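Table Felt and Covers: Frequently Asked Questions

What weight of felt does Zivard supply?
Two weights are stocked: 600 and 700 grams per square meter. The heavier grade is meant for tables in daily use.

Can the felt be cut to size?
Yes. Enter the length and width of the tabletop, then add the overhang you want on each side. Cut pieces can't be returned unless they are faulty.
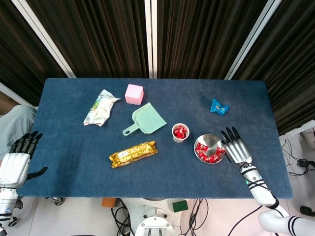
How are crumbs and dust removed?
Brush in one direction with a soft brush, or vacuum on low suction without the rotating head. Do not machine wash – the felt will shrink and lose its flat surface.

What about spills?
Blot with a dry white cloth. For sugar residue, let it harden, lift it with a blunt edge and then dab with cold water. Do not use bleach.

Does dark blue fade?
All dark shades fade in direct sunlight. Turn the cover end for end every few months. 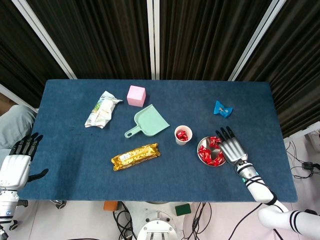

Is adhesive required?
No, the 700 grade lies flat under its own weight. The 600 grade may need double-sided tape at the corners. Test the tape on the tabletop finish first.

Will a second order match the first?
Dye lots vary slightly. Quote the lot number from your invoice, and Lotte Van den Broek in the Gaver cutting room will check remaining stock.

Last updated May 24, 2020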